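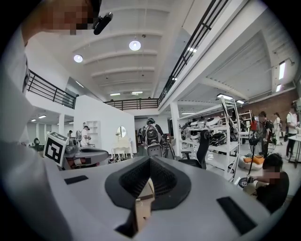

This page was last edited in January, at 14:06.

Griltero

Griltero is a single-player puzzle video game developed by Stesov and published by Brivunley. It was designed by Kirsty Shearer, with music and sound by Brahim Filali. The player directs water through a network of locks, sluices and holding basins in order to move barges between wharves. The game was first released for home computers; a console version, prepared by Bhattacharjee, followed in a later year and differs from the original in its controls, its save system and the order of its middle levels.

Gameplay

Each level is shown from a fixed overhead view and drawn on a square grid. Water enters at one or more sources and flows downhill one square per turn. The player does not move barges directly. Gates are opened, closed or set to half, and the resulting current carries any barge that is afloat. A barge left on a dry square is grounded and stays where it is until the water returns.

Turns are resolved in a fixed order: gates first, then water, then barges, then wharves. A barge that reaches its wharf on the same turn that the wharf basin empties is counted as delivered, a rule that several of the later levels depend on. Two barges cannot share a square. Where both would enter the same square, the one coming from upstream has priority and the other waits.

A level begins with a budget of 2000 points, from which each gate change is deducted. Half settings cost twice as much as full ones. Points left over at the end of a level are not carried forward, but are recorded on the level map and used to unlock side branches. Running out of points does not end the level; the water continues to move, and it is possible to finish with no further changes.

Undo is limited. In the computer version the player may step back 20 turns, after which earlier states are discarded. The console version removes this limit on the first branch and keeps it elsewhere.

Level structure

The level map is divided into five regions, each built on a single mechanism. The regions are Weirs, Pounds, Siphons, Tides and Culverts. Weirs and Pounds must be played in order. The remaining three may be started in any order once the last Pounds level has been cleared, though the difficulty rises sharply in Culverts, where part of the grid is hidden and water levels have to be worked out from the gates at either end.

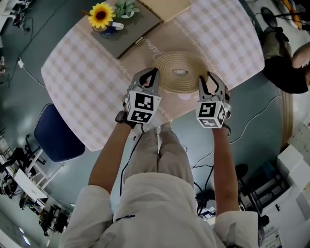

Two hand-held grippers with marker cubes

Tides is the only region in which sources change strength over time. The change follows a repeating cycle shown at the edge of the screen. In the console version the cycle marker was moved to the lower corner and made larger – the original marker could be covered by the gate menu.

Side branches contain levels with no wharves. In these the aim is to leave every basin at a stated depth on the same turn. They are not needed to reach the ending.

Development

Shearer began Griltero as a paper exercise, using squared card and counters to test the turn order before any code was written. The first working program contained the water rules and a single barge, with no scoring. The points budget was added after early players tended to change every gate on every turn, which solved many levels by accident.

Stesov wrote its own level editor, which stored each grid as plain text with one character per square. Some 270 grids were drawn in this editor during development, most of which were dropped or merged. A checking tool ran each surviving grid against a stored solution whenever the water rules were altered. The half setting for gates was introduced late, and a number of finished levels had to be redrawn to close off shorter routes that it made possible.

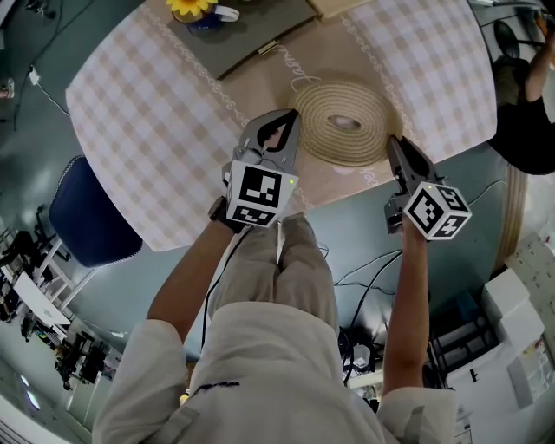 The water rules went through two main forms. In the first, each square held a whole-number depth and passed any surplus to its lowest neighbour. Ties were settled by compass direction, which made levels behave differently when rotated. The second form splits a surplus evenly among equally low neighbours and holds any remainder back for the next turn. This is the form used in the released game, and it accounts for the slight pulsing seen in wide basins that are close to full.

Audio

Filali's score is assembled from short looping parts, each tied to a basin. A part becomes audible when its basin holds water and grows louder with depth, so a level in which every basin is full plays the complete arrangement. Grounded barges mute the lowest part. The Culverts region uses the same system for hidden basins, and it is possible to judge their depth by ear. A visual equivalent – a row of bars along the top of the screen – can be turned on from the options menu.

Versions

The computer version received two updates. The first corrected a fault in which a level file longer than 1336 characters was cut short on loading, leaving the last rows dry. The second added key remapping and a colour setting for water depth. 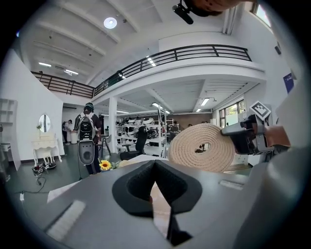

The console version replaced the pointer with a cursor that jumps from gate to gate. Four Siphons levels were moved to follow the Tides region, and one Pounds level was replaced. Saved games cannot be transferred between the two versions, as the console version stores the list of gate changes and rebuilds the grid from it on loading. The level editor was included with the computer version only.

See also
Puzzle video game
Turn-based game
Cellular automaton
Level editor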